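Drying Rates of Washed Household Textiles in Unheated Student Rooms
Project report, Building Physics module, Plenetlow College

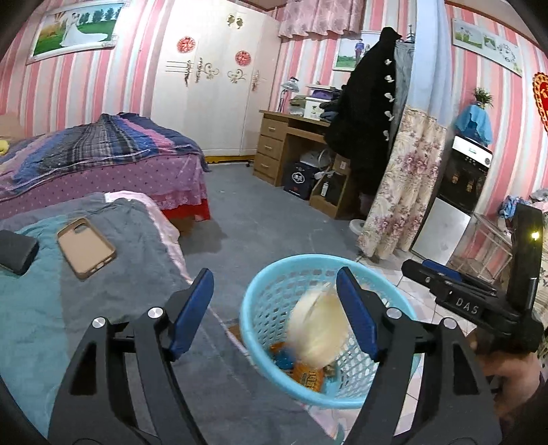

Figure 1. Light blue mesh basket with a cream-white fluffy item and snack packaging inside.

1. Background

Most students in the Balitz residence dry their washing indoors between October and April. The building has one communal drying room, which is shared by 70 residents and is usually full by early evening. The remainder of the washing is dried on racks, radiators and chair backs in the bedrooms. Residents have complained of mould at the window reveals in both wings.

The project set out to measure how quickly common textiles lose water in a bedroom with the heating off, and how far the relative humidity of the room rises while they do so. A secondary aim was to test whether opening the window by a fixed amount shortens the drying time enough to justify the loss of heat.

2. Method

Tests were carried out in October in two bedrooms of equal floor area, one on each side of the corridor. Both rooms have a single window with a trickle vent. The vent was kept open in all tests. In the first room the window was closed. In the second it was held open with a wooden spacer.

Three kinds of textile were used: a cotton bath towel, a polyester fleece throw and a cotton pillowcase. Each was washed without detergent, spun once and weighed on a kitchen scale before hanging. The scale was checked against a 200 g reference mass at the start of each day. Weighing was repeated hourly until two successive readings differed by less than the resolution of the scale.

Air temperature and relative humidity were recorded with an Erkura logger placed on the desk, away from the window and out of direct sun. The loggers from both rooms were run side by side overnight before the first test and agreed to within 2 per cent relative humidity. No correction was applied.

3. Results

The towel was the slowest item in every test. It held 245 g of water after spinning, well above the pillowcase. The fleece held little water for its size and was dry first, although it is the thickest of the three when handled.

Relative humidity in the closed room rose steeply in the first hour after hanging and then levelled off. It stayed above 70 per cent for most of the towel test. In the room with the open window the rise was smaller, and the readings followed the outdoor conditions closely. On the one wet day the towel dried at nearly the same rate in both rooms.

4. Discussion

The results agree with the simple evaporation model in the Asante course notes, except in the last stage of drying, where the measured rate falls off sooner than the model predicts. The model treats the textile as a free water surface. This holds while the fibres are saturated – it does not hold once the remaining water has to move outwards from the core of the yarn.

Hanging position was not controlled well enough. The towel was folded over a rack bar, so part of its area was covered, and the overlap was not the same in each test. Future work should use a line and pegs, with the item hung from one edge.

The occupants were in and out of both rooms during the day. Their own moisture output was not measured and is included in the humidity readings.

5. Recommendations

Heavy cotton items should be dried in the communal room, and synthetic items can be dried in bedrooms with the trickle vent open. A second spin before hanging should be tested in the next stage, using the same three items and the same loggers.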